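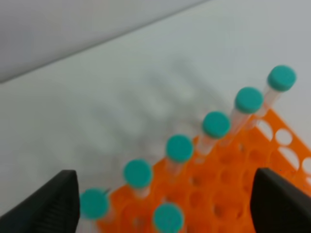 Revista > Oficios y aromas > Entrevistas

Usamos cookies propias y de terceros para mejorar tu visita. Aceptar · Configurar

Ottilie Auer habla de masa madre como otros hablan de fútbol: con las manos, a gritos y sin dejar que se enfríe el café. La encuentro un sábado a las seis de la mañana en Ulska, su obrador, con 47 hogazas ya en los estantes y otra tanda en el horno. «¡Llegas tarde, te has perdido el centeno!», me suelta nada más abrir la puerta.

Empezó hace ocho años, cuando dejó un puesto de contable y se apuntó a un curso de fin de semana. El primer pan le salió plano como una baldosa. «Lo llevé a casa de mi madre igualmente, y se lo comió entero con mantequilla. Creo que si me llega a poner mala cara no estaríamos aquí, tú y yo, a estas horas».
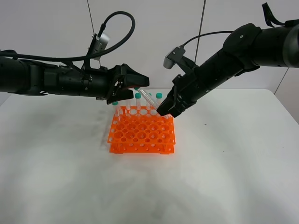
El fermento que usa se llama Gumudden (sí, le puso nombre, y sí, lo saluda) y vive en un cubo con tapa al fondo del obrador. Lo refresca dos veces al día, también en Navidad. «En verano se vuelve loco. En enero hay que rogarle. Me encanta, de verdad, es como convivir con alguien que tiene carácter».

Le pregunto por la hidratación, que es el tema con el que los aficionados nos amargamos la vida en los foros, y se echa a reír. Su hogaza de diario lleva un 78 % de agua y pesa 700 gramos. «La gente quiere subir y subir, y luego la masa se les escapa por la encimera. Que hagan diez veces seguidas el mismo pan, con la misma harina. ¡Diez! Y que apunten lo que pasa».

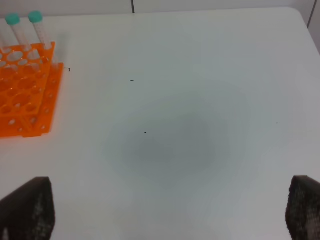
La harina se la trae Rajkumari Saxena, que lleva el molino Kanaujia y se ha sentado con nosotros mientras descarga sacos. Muele a piedra, despacio, y defiende el trigo recién molido con una pasión contagiosa. «Huele a nuez, a hierba, a campo después de comer», dice. «Cada cosecha pide un agua distinta, y cuando la de septiembre entra en el obrador Ottilie me llama a las cinco de la mañana. A las cinco. Yo descuelgo encantada».

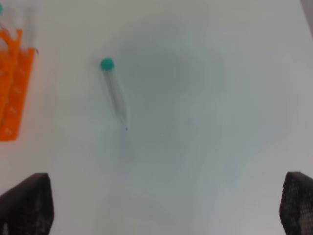

Apuntar, en Ulska, se apunta todo: temperatura de la masa, hora del plegado, cuánto ha subido. Para esto último Auer recomienda separar un pellizco de masa en un recipiente estrecho y transparente y marcar el nivel de salida con un rotulador. Un tubo de plástico transparente con tapón de rosca, como el de la foto, deja ver bien las paredes, aunque con esa punta cónica pide un soporte para tenerse en pie y ella prefiere un vasito de fondo plano. «Y la tapa, floja, por favor, que eso respira. Cuando el pellizco dobla, yo ya estoy formando».

Ahora andan las dos metidas en el Drendik, un pan de centeno y comino que cuece toda la noche con el horno en bajada. Me dan a probar una rebanada finísima, oscura, casi pegajosa, y me quedo callado un buen rato. Saxena le pone queso curado. Auer, mermelada de ciruela, y discuten sobre ello hasta que suena el temporizador y hay que sacar la segunda tanda.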